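Zurkeo Building Residents and Tenants Board
Topic: Proposed change to shared kitchen and recycling rules, floors two through six
Started by l_kaczmarczyk, February 2020

l_kaczmarczyk (Moderator)
The management office has circulated a draft revision of the shared kitchen rules and has asked for written comments before it is adopted. The main changes are as follows. Beverage cans are to be emptied and placed in the blue bin, uncrushed. Snack bags, foil wrappers and coated paper go to general waste. Food left on a shared surface overnight may be thrown away without notice. A cleaning charge of 680 may be billed to a floor after 2 written warnings in the same quarter.
Comments should be limited to the draft. Parking has its own topic.
Leszek Kaczmarczyk

stindura_office
Our firm supports the sorting provisions and objects to the charge. A charge billed to a whole floor falls on tenants who have followed the rules. We share our floor with three other firms and have no means of supervising their staff. We request that the clause be removed or limited to cases in which the responsible tenant is known.

d_cusi
I must disagree with the previous comment. The present rules have carried no penalty since September, and the fourth floor pantry has been in poor order for most of that time. I have reported ants on two occasions. A shared charge is a blunt measure, but it would give each firm a reason to speak to its own employees.
Duván Cusi

Quispe_Accounts
Could the moderator confirm whether the 680 is a fixed amount or a ceiling? The draft says "up to" in section 4 and omits those words in the schedule.

l_kaczmarczyk (Moderator)
It is a ceiling. The schedule will be corrected. Thank you for pointing this out.

kastura_3rd
We have no position on the charge. Our concern is the instruction to leave cans uncrushed. Our staff have been told for years to flatten them, and the blue bin on our floor already fills by Wednesday. If the rule stands, a larger bin will be needed.

d_cusi
The hauler's notice posted in the loading area asks for whole cans, as flattened ones are sorted with the paper at their plant. I agree that the bin is too small.

stindura_office
We have read the same notice and understood it to apply to glass and plastic only. Perhaps the office could obtain a clear answer in writing.

d_cusi
On the sorting table in section 2: a can and a snack bag belong in different bins under the draft.

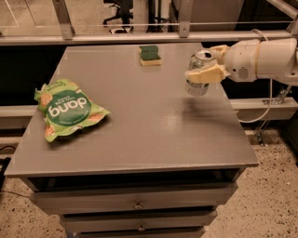
Can and snack bag, gray cabinet top.

Quispe_Accounts
Thank you. We would ask that the final notice name the snack bag separately. Our employees regularly place them with recycling in the belief that the lining is metal and therefore accepted.

stindura_office
We have no objection to that addition. Our objection to the shared charge remains, and we will submit it by letter.

l_kaczmarczyk (Moderator)
Both points are noted. I have written to the hauler about crushed cans and will post the reply in this topic. The request for a larger bin on the third floor has been passed to the office. The clause on charges remains open for comment.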